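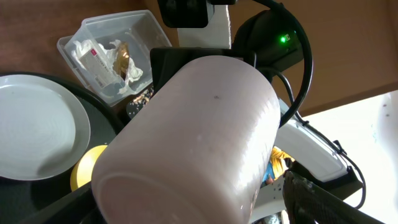

Reading Claims About the Home
Handout 4: portions, plates and room temperature

Bring this to the seminar with your own notes on it. The reading log is due by 28th June and I will not chase anyone for it.

What we are doing this week

Last week we looked at adverts. This week's material is harder to be rude about, as it comes dressed as advice. Most of it is the sort of thing you find on a packet, in a free magazine or on the back of an energy bill: use a smaller plate and you will eat less, drop the heating a little and you will not notice, drink a set amount of water every day. Some of this may well be true. My complaint is that very little of it arrives with enough detail for you to tell.

Keep three terms from the first handout in mind: the claim, the measure and the comparison. A claim with no measure is an opinion. A measure with no comparison is just a number, and a good many home tips are no more than that.

Case one: the smaller plate

The Brendari leaflet in your pack says that people who change to a smaller plate "eat noticeably less". Noticeably to whom? The leaflet reports on 23 households and gives no figure for what they ate before. They filled in their own food diaries, and they knew what the leaflet's authors hoped to find.

Think about what a fair test would need. You would want the same meal served on both sizes of plate, the food weighed before and after, and people who had not been told the point of it. You would also want to know about second helpings. A plate is easy to refill, and the leaflet does not mention seconds at all.

There is a duller problem with the word "plate". Rims differ, so two plates of equal width can hold quite different amounts. Some people eat from bowls. Others share dishes in the middle of the table, and for them the size of the plate may hardly matter. Before you accept any average, ask what was on the table. 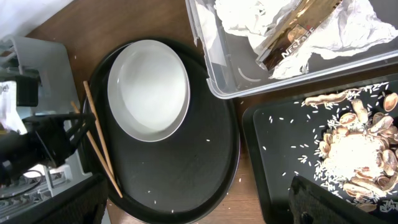

Case two: the comfortable room

The Clisteck survey was carried out in Dunmore in February and had 313 replies. It asked people whether they felt "comfortable" after turning their heating down, and almost 999 forms were sent out. Work out for yourselves how many people did not answer, then ask who they might have been. Somebody who tried it for an evening, felt cold and turned the heating back up has little reason to post a form.

The write-up also treats the number on the control as the temperature of the room. I doubt that very much. A wall unit reads the air where it happens to be fixed, and a chair by the window may be a good deal colder. If the unit hangs in a hallway, or over a radiator, or behind a coat, the reading tells you about that spot and little else.

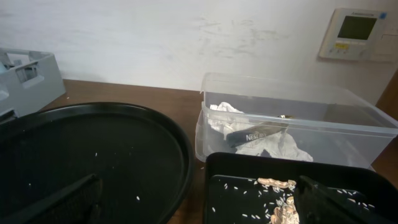

Fig. 2. Wall control panel with a display and a row of small buttons.

Note too that "comfortable" was the only choice offered on the good side of the form. Against it were "cold" and "very cold". I would have ticked "comfortable" myself in a room that was merely all right.

Case three: the Donodik water chart

Read this one at home. It is a single page and it will annoy you. The chart gives one daily amount for all adults, with no mention of weather, work, body size or what they eat. The small print says it is based on "312 responses" - responses to what, it does not say. I wrote to ask and got the same chart back in colour.

For the reading log

Pick one household tip you have come across yourself. Write a page on it, covering:
- the exact wording, copied out in full
- what was measured, if anything was
- what it was compared with
- who was left out
- what result would have made the authors change their minds

Do not write "more research is needed". Say which research, and what you would do with the answer. If you decide the tip is sound, that is fine, but I shall want to see how you got there. Last year several logs called a claim nonsense and left it there, and they got the same low mark as the ones that believed everything.

Next handout: cleaning products and the word "kills".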